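La dureza del agua no se arregla con un filtro de jarra

26 de abril de 2025

La conversación sobre el café de oficina suele girar en torno al grano y a la máquina. Se discute el tueste, se compara el precio por cápsula y se pide otra marca cuando la taza sale amarga. El agua, que constituye casi toda la bebida, queda fuera del contrato de suministro y fuera del presupuesto de mantenimiento. Sostengo que es un error de asignación de gasto y que tiene consecuencias medibles en averías, en consumo eléctrico y en el sabor.

Escribo desde la experiencia de haber gestionado el parque de máquinas de Clovlow, un edificio de oficinas con 115 puestos de trabajo repartidos en varias plantas. Durante ese tiempo se cambió dos veces de proveedor de café y ninguna de proveedor de cartuchos de descalcificación, por la sencilla razón de que no había ninguno. Las máquinas trabajaban con agua de red sin tratar.

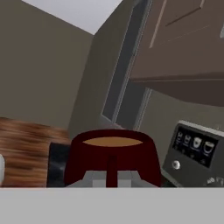

Qué se mide cuando se mide la dureza

La dureza total expresa la concentración de iones de calcio y magnesio. Para una caldera, la magnitud relevante es la dureza temporal, la fracción asociada a los bicarbonatos. Al calentar el agua, el bicarbonato se descompone, se libera dióxido de carbono y el carbonato cálcico precipita sobre la superficie más caliente, que suele ser la resistencia. La dureza permanente, ligada a sulfatos y cloruros, se comporta de otra manera y no se elimina por ebullición.

Conviene insistir en la distinción porque los informes municipales no siempre la recogen. Un usuario que consulta la dureza total de su suministro y elige un cartucho en función de ese único dato puede quedarse corto o pagar de más. Las tiras reactivas que acompañan a muchas máquinas miden una cosa o la otra según el fabricante, y el prospecto lo aclara en letra pequeña cuando lo aclara.

A igual dureza, el agua con mayor alcalinidad neutraliza más ácidos del café. La taza resulta plana y a menudo se describe como amarga, aunque lo que falta es acidez. El remedio habitual consiste en subir la dosis de café molido. Con ello se incrementa el gasto y no se corrige la causa.

El filtro de jarra

La jarra filtrante es la solución más extendida y la menos adecuada para una máquina de uso colectivo. Su resina es de intercambio iónico débilmente ácida, con carbón activo para el cloro. Funciona correctamente en los primeros litros y pierde capacidad de forma progresiva. El indicador de la tapa, en la mayoría de los modelos domésticos, cuenta días o llenados y no mide ningún parámetro del agua.

En la planta baja de Clovlow se colocó una jarra junto a la máquina con un cartel que pedía llenar el depósito con ella. El cumplimiento fue irregular. Llenar un depósito grande exige varias pasadas por el filtro y el grifo está al lado. Un sistema que depende de que cada usuario dedique unos minutos adicionales a una tarea sin beneficio inmediato para él está mal diseñado, y no procede atribuir el resultado a la falta de civismo.

Existe además una objeción sanitaria. Un cartucho húmedo, a temperatura ambiente y sin cloro residual aguas abajo es un soporte aceptable para el crecimiento bacteriano. Con rotación alta el riesgo es bajo. En agosto, con la oficina medio vacía y el agua detenida durante días, deja de serlo. El protocolo razonable es vaciar la jarra y desechar el cartucho antes del periodo de inactividad, y no conozco ninguna oficina que lo tenga por escrito.

El cartucho en línea

La alternativa es un cartucho conectado a la toma de agua, con cabezal de derivación regulable. La derivación permite que una fracción del caudal no pase por la resina, de modo que el agua conserve parte de los minerales necesarios para la extracción. Un agua totalmente desmineralizada tampoco sirve: extrae de forma deficiente y puede resultar agresiva con ciertos metales del circuito.

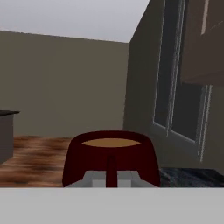
El coste se percibe como elevado porque se paga de una vez. En Clovlow instalamos 4 cabezales de la marca Druvo, uno por planta con toma fija, con cartuchos cuya capacidad nominal era de 2000 litros para la dureza de nuestra red. La sustitución se programó por volumen, con caudalímetro, y no por calendario. Esta diferencia es importante. Un cartucho cambiado cada seis meses puede estar agotado desde hace cuatro en la planta con más consumo y casi nuevo en la que menos.

La empresa de mantenimiento, Dristell, facturaba hasta entonces cada descalcificación como una intervención correctiva. Su contrato no contemplaba tratamiento de agua y, por tanto, tampoco tenía motivo para proponerlo. No le reprocho nada. Un proveedor que cobra por reparar incrustaciones no va a redactar por iniciativa propia el documento que las evita. Esa tarea corresponde al cliente, que rara vez la asume porque el café figura en una partida de servicios generales y el agua en otra de suministros.

Objeciones

Se me ha señalado que en zonas de agua blanda todo lo anterior es superfluo. Es cierto en lo relativo a la cal. En esas zonas el problema se desplaza hacia la corrosión y hacia los sabores del cloro, y un simple bloque de carbón activo puede bastar. Lo que no cambia es la necesidad de medir antes de comprar.

También se alega que las máquinas modernas avisan cuando requieren descalcificación. La mayoría calcula ese aviso a partir del número de servicios y de un valor de dureza que alguien introdujo en el menú durante la instalación. Si se dejó el valor de fábrica, el aviso carece de fundamento. Al revisar las nuestras, ninguna tenía configurado el dato correcto.

La tercera objeción es económica y merece más atención. Ezzat, la firma que auditó los gastos generales del edificio, consideró que el tratamiento no se justificaba si se comparaba únicamente con el precio del desincrustante. El cálculo era correcto y el término de comparación, insuficiente - no incluía las horas de máquina parada, ni el desplazamiento del técnico, ni la energía adicional que exige calentar agua a través de una capa mineral. Tampoco incluía las resistencias sustituidas, imputadas a otra cuenta.

Mi propuesta es modesta. Todo contrato de café para una oficina de más de 100 personas debería incluir una cláusula de agua con dureza temporal medida en el punto de consumo, tipo de tratamiento, criterio de sustitución por volumen y protocolo de parada prolongada. Cabe en media página. La medición inicial se hace con un kit de valoración por gotas y debe repetirse en distintas épocas del año, dado que muchas redes mezclan captaciones y la dureza varía sin que el abonado reciba notificación alguna.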